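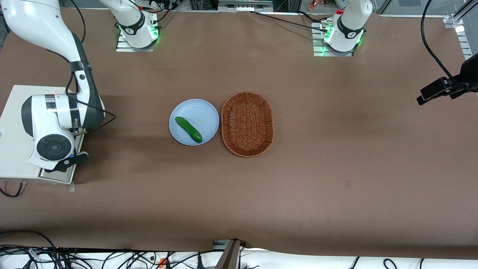 La cellule à deux bras, avec le concombre sur son assiette et le panier vide à côté.

Re: [cellules] câble du poignet qui tire

Salut la liste !

Merci pour vos réponses, j'ai fini par m'y mettre en août. J'ai redonné du mou au câble (un Predari de 600 mm, un peu juste à mon goût) et refait le zéro de l'axe 6. Bon, la boucle passe encore au-dessus du plateau, ça ne me plaît qu'à moitié... Je compte essayer 17 cycles assiette-panier avant de resserrer la sangle de l'avant-bras.

> Chez nous, sur la cellule Conberg, on a eu
> jusqu'à 2 degrés de dérive au poignet. Regarde
> la sangle avant de toucher au zéro !

Quelqu'un a une référence de sangle plus souple ?

À bientôt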